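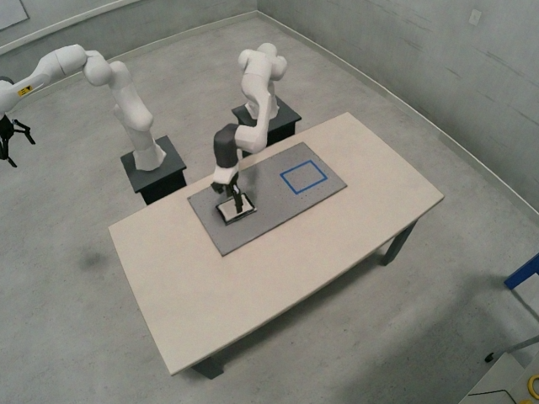 Prokusau, twin cell, notebook of Silvan
June, started 7:40 in the morning

Goal for today: bring the simulated cell back into agreement with the real one after the Skutham update. Edivaldo moved the scene to the new version last night and the loader gave no errors, but the middle arm stood too low against its pedestal and the tray went slowly through the mat when the arm was pressing on it. So two separate faults, I think, and I will keep them separate in these notes.

State before I touched anything

Saved the scene as it was, under the name "before". Please do not delete it this time.
Both arms load. Joint limits are the same as in the old file, I compared them line by line.
Table, mat and blue outline are in the old positions.
The tray is loaded with its old mass but with a new contact setting, which I did not choose and Edivaldo also did not choose. It comes from the default of the update.

Pedestals

In the old version the origin of the pedestal was at the floor. In the new one it is at the top plate. The loader corrects this for the left pedestal and not for the middle one, and the reason is our own: the middle one has a hand-written offset from the time when Flurina raised it by 20 mm. The two corrections were added together. I took the hand-written offset out and put the height into the pedestal file itself, where it should have been from the beginning.

Check: base plane of the arm against top plate, both pedestals, difference zero. Rotated the view around both and saw no gap and no overlap at the bases.

Contact of tray and mat

This took most of the morning. The physics step was 400 per second in our file, but the update reads this value only if it stands in the cell header, and ours was in the arm section. It was silently running slower. I moved the line to the header. Then the tray did not sink any more under a light press. Under a strong press it was still sinking a little, so I also put the contact stiffness back to our old value, 2,000 N/m.

After both changes: ran the press routine, in which the middle arm comes down with the finger on the tray, holds, and goes up again. The height of the tray before and after is equal in the log. I did it with the tray turned at different angles too, as Musyoka says the corner is where it goes wrong first. No sinking at the corner.

Note for colleagues: do not "repair" a sinking tray by making the mat thicker. I found such an attempt in the history (from me, I am afraid).

Left arm, park pose

The left arm has no task in the present routine and must wait with open gripper outside of the table. In the park pose the gripper hangs over the floor, and the elbow has to stay clear of the wall side. After the update the pose was correct but the gripper came up half closed. The opening value is now given per finger and not for both together. I doubled nothing, I only wrote it two times, one time for each finger.

The easiest control is the view between the fingers, looking down. You want both black fingers well apart, with floor between them, and the corner of the pale table top coming in at the bottom. If the left finger and the right finger are not at nearly the same height in this view, one of the two values is missing.
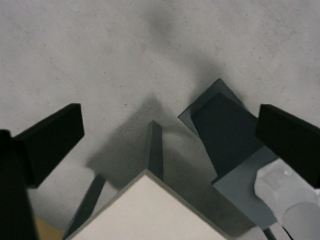 Things still open

Shadows. They are softer than in the old version. Ewan Te Moana asked if this matters for the comparison runs and I do not know. I left the lights as they are -- one change per day is already too many for me.

Random start of the tray. The Irovura script places it anywhere on the mat, also inside the blue outline, and then the run is finished before it begins. Of the 2,232 old runs I have not checked how many are like this. Musyoka will look with a filter.

The Tanner export of the table still has its own leg positions. It looks fine, but the feet should be measured against the drawing before we copy this table for another cell.

Settings file is committed with the message "pedestal height, step, stiffness, finger opening". Flurina, please read the pedestal part before you pull, your local offset will otherwise be added again and the arm will float.

Next for me: long press test over night, then compare the log with the real cell.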